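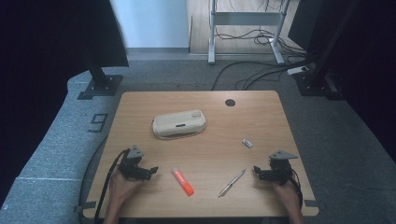 I write about the Bemholm pencil case, the cream one with the brown lining, which I bought from your shop in July. The zip stops before the end and I can not find the cause. I use the case every day at the training room, so it is opened and closed many times, but I am careful with my things and it was never washed. Normally I keep in it an orange highlighter, a silver ballpoint pen, a small battery and an eraser. The highlighter is the thickest of the pens, and I asked myself first if it was pushing against the zip, so I took it out and laid it on the table with the silver pen and the battery. The zip still stopped at the same place.

Ticket: 236
Product: Bemholm pencil case, cream
Opened by: Glenys Nuttall
Status: open
Subject: Zip stops before the end

What I have tried already:
Closing it with only the eraser inside. The same.
Closing it slowly, with one finger inside to hold the lining down. Better, it went past the bad place two times, then it stopped again.
Rubbing the teeth with a candle. The zip runs more softly now, but the stop is still there.

I did not use oil, as I was afraid of a stain on the light fabric.

Reply from Howard Sugden, Skumaleo support

Dear Glenys, thank you for the clear list. You were right to leave the oil. May I ask three things?
1. When the zip stops, can you move the pull back again without force?
2. Is there any loose thread near the teeth?
3. Does the lining feel loose when you pull it lightly with two fingers?
Please do not cut any thread before you answer.

Reply from Glenys Nuttall

Dear Howard,
1. Yes, backwards it goes always without force.
2. I looked with a lamp. The stitching on the flap is complete. On the lower side I found one short thread, but it is far from the place where the zip stops.
3. The lining is a little loose, yes. I am not sure how loose it should be. When I push it to the bottom of the case it comes up again after a while, mostly when I take the eraser out in a hurry. 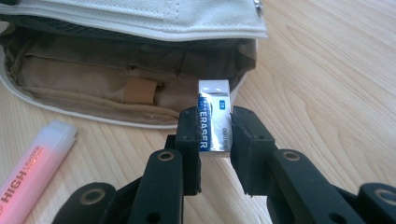 I should also say that I keep the eraser in its paper sleeve, and the corner of the sleeve is quite sharp. Perhaps it pulls the lining up with it. The elastic loop in the inner pocket I have never used, because I did not know what it was for.

Reply from Howard Sugden

Thank you. I believe the lining is the problem and the teeth are good. Please empty the case, turn the lining out as far as it comes, and smooth the fold that is nearest to the zip. Then put it back and press along the seam with your thumb. The loop is for one pen. With a pen in it the pocket should lie flatter, so please try this also, and put the eraser at the other end of the case.

Reply from Glenys Nuttall

I did all of this yesterday evening. The silver pen is now in the loop. I opened and closed the case 8 times and it stopped once, at the old place, but less hard than before. I would prefer to keep the ticket open for some days – I do not trust it yet.

Reply from Howard Sugden

Of course. I have set the ticket to waiting. If it stops again, write here and I will send you a new case, you do not need to open a second ticket.

Status: waiting for customer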